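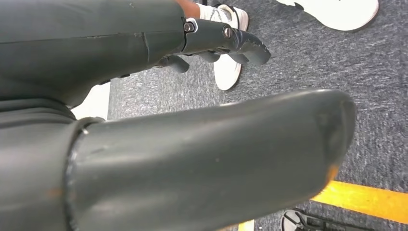
How long does an opened bottle of sweet vermouth keep behind the bar?
A month or so in the cooler with the cap on tight, less if it sits in the well.

kegroom21
We go through one bottle every two weeks, so I never gave it much thought. Now the owner wants three vermouths on the list and two of them barely move. Last September I poured out most of a case.

bblomqvist
Buy the half bottles. Cost per ounce is higher but you stop dumping product. Ours come through Skenico and they will split a case if you ask the rep.

wellside
Don't agree. I ran the numbers on 113 drinks and the full bottles still came out cheaper, even with some waste. Write the open date on the neck and use the old stuff in batched Manhattans.

bblomqvist
That works if you batch. We don't – only 21 seats and one bartender most nights.

kegroom21
No batching here either. Does Skenico have a minimum?

bblomqvist
It was $200 an order when I signed up. Could be different in your state. Ask for the price sheet too, the online one is old.

tapline_ed
I'd cut the list to two. Guests ask for dry or sweet, and I can't remember the last time somebody wanted a brand.

wellside
Mine ask. Depends on the room.

kegroom21
Owner won't go for two, I tried. I'll price the half bottles and start dating the necks.

Borghild Blomqvist (bblomqvist)
Keep the dry one cold too. It goes flat faster than the sweet.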